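Two arms and a heap of laundry: my afternoon at the Rakard open day

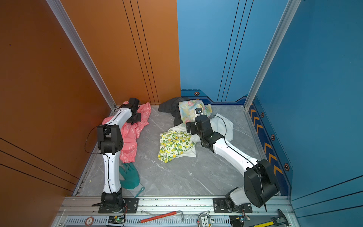

Midemmont, 23 Aug 2020

I have wanted to see a robot deal with laundry ever since I had kids, so when Filipa Gouveia wrote that Rakard was opening its workshop for the afternoon, I had my name down before I'd finished reading her message. The drive from Humura is 96 miles. Worth every one of them!

They let us in 12 at a time, and I ended up in the second group with a retired tailor and two teenagers who knew far more than I did. We started in the machine shop (nice, loud, smelled of cutting oil) and then Tolera Moges took us through to the cloth station. I more or less stayed there until they closed.

The setup is smaller than I expected. Both white arms are bolted to the same aluminum rail, and they share a gray marbled floor with orange and blue walls, like a very cheerful shop window. One arm had its gripper down on a pink garment, the other had gone into the pile in the middle, where there was a lemon-print cloth I would happily own. There's a little camera sitting on top of that second gripper, and I kept catching myself staring at it as if it would look back.

Tolera talked us through why cloth is so hard. A box is a box wherever you put it down, but a shirt is a different shape every single time, and half of it is hidden under the other half. The arm has to pick a spot to grab without knowing what it will bring up with it. Sometimes it brings up three things. On one try it lifted a single cloth clean out of the heap and our whole group cheered, the tailor loudest of all.

It is slow, I should say. One of the teenagers timed a fold at about 4 minutes, and the fold was no better than mine. But watching it approach, stop, shift over a bit and go in again was completely absorbing. The team keeps a running log of every grasp, and they were on number 3623 when I asked. Sumeya Belay, who writes most of the grasping code, told me her favorites are the failures, and she pulled up a few on her laptop for us. There's one with a sock that I'm still laughing about.

I also liked that they hadn't tidied up for visitors. Hex key, calipers and bits of circuit board were all right there in the tray in front of the arms. It felt like being let into somebody's garage (in the best way).

Things I want to ask next time: how it copes with buttons, whether the two arms ever get in each other's way, and what happens with a fitted sheet. Tolera just groaned when I mentioned fitted sheets.

Filipa thinks they'll open up again next June. I've already told Kidus he's coming with me, and he can do the driving.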